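Meeting room 3, Plukach building: walk-round checklist with comments
Completed by Luuk Postma, October, started 8.40 am

The landlord's agents, Rezaei, want this form back with every line ticked. I have ticked what I could stand behind and written next to the rest. Last year's form had no comments on it whatsoever, and I find that hard to believe of any room in this building.

1. Tables
Surface sound, no splinters or lifting: YES
Corners rounded or guarded: YES
Stands level, no rocking: YES, after a fold of card went under one leg. I don't count that as a repair and neither should anyone else. 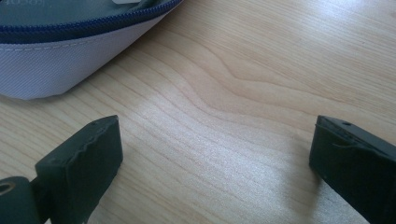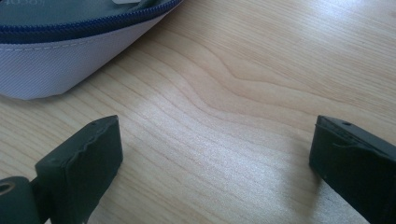
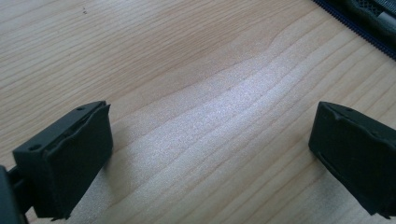
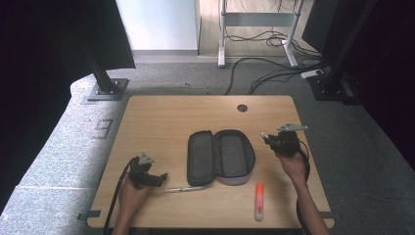 Light wooden tabletop in all four, with the carpet showing in the last.

2. Floor
Carpet flat, no curled edges: NO. It has come up by the door again. Trorier glued it in the spring and said it would hold. I would like to know what they used.
Floor boxes closed flush: YES
Walkway to door clear: YES at the time of looking. Ask me again after a training day.

3. Doors and exits
Door closes by itself: YES, slowly
Door latches by itself: NO. It needs a push. The form has one box for both questions and I have refused to tick it.
Exit sign lit: YES
Route to stairwell clear: NO. There are 2 boxes of brochures on the landing. I was told they are going today. I was told the same at the last walk-round.

4. Fire equipment
Extinguisher on bracket: YES
Service label in date: YES, but the handwriting on it is poor and I had to take the month on trust.
Call point unobstructed: YES
Alarm heard in room with door shut: NOT TESTED. "Weekly test carried out" is a statement about the corridor.

5. Electrical
Sockets undamaged: YES
Test stickers on kettle and screen: screen YES, kettle NO. The kettle is newer than the last round of testing, so someone brought it in. It goes in the cupboard until it has a sticker.
Extension leads: one, not chained to another. Good.

6. Air and light
Window opens: YES, by the width of a hand
Ceiling lights working: all but one tube
Ventilation adequate for 20 people: I doubt it. That number is on the door and I have never seen the sum behind it. Irura quoted 3,700 for a new unit, which tells me what they would like to sell. Could we have a proper air reading first, with the room full and the door closed?

7. First aid
Kit present: YES
Contents match list: NO, short of plasters and the eye wash is past its date
Name of first aider on wall: YES, but she left in the summer

Result: PASS WITH ACTIONS is the nearest box. Door latch and landing before anything else, please. I will look again myself before I sign, and an email saying "done" won't count.

L. Postma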